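Preleo cell, left gripper: cable and jaw check
November 28, 2025

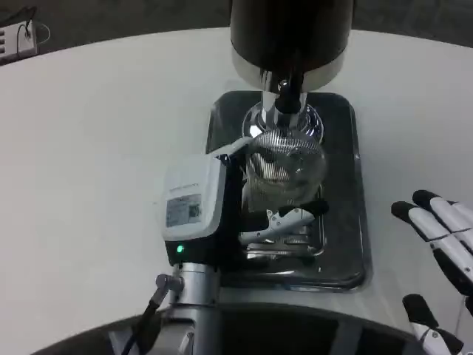
Left gripper dropped off the bus 2 times this week, both during the reach at the grinder station. Fault 764 each time, cleared by a restart. Pulled the wrist connector, cleaned the pins, reseated it. The connector goes into the wrist link at an angle and the black cable trails downward from it, so any slack ends up near the body shell. Rerouting is the next step if the fault returns. Indicator on the gripper housing is green with the jaw tip parked under the mesh container, just above the tray.

Jaw force set back to 70. Somebody had raised it in August and left no note. Ran 15 open/close cycles at the new setting, no fault. Right hand not touched today.

To do:
– order spare wrist cable from Lambert
– copy gripper settings to the Hetstead cell
– repeat the reach test Monday, full speed

Comments (3)

munonwood_bench: Same fault on ours. Swapping the cable fixed it, cleaning did not.

cell2: Was 70 set on the pendant or in the config file?

munonwood_bench: Check the file. Pendant value is lost at restart.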